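**Sticking drawers on small cabinets – wax or sand?**

**carola_ostermann** – 11/03/2024
Every winter the drawers in my hallway cabinet swell and jam. My neighbour says candle wax on the runners. I'd sooner take a plane to them and be done with it. The cabinet is from Drellow and I paid 700 for it, so I don't want to ruin it.

**praklow17**
Don't plane anything yet. Wood that's tight in December can rattle by summer. Wax first, wait 2 weeks.

**B. Olivares**
Wax is fine on hardwood. On soft, unfinished sides it picks up dust and you end up scraping it off. I sand with fine paper, by hand, 6 strokes a side, then try the drawer again.
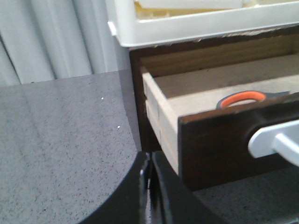 *Small dark cabinet, drawer open – the side is bare pale wood.*

**praklow17**
I've waxed bare sides for years and never scraped one. You're using too much.

**B. Olivares**
Maybe. I still wouldn't do it on pine.

**carola_ostermann**
Mine are bare too. I'll try wax on the worst one and sand the other. Does the front need to come off?

**praklow17**
No. Pull the drawer right out and look for shiny patches. Those are where it rubs.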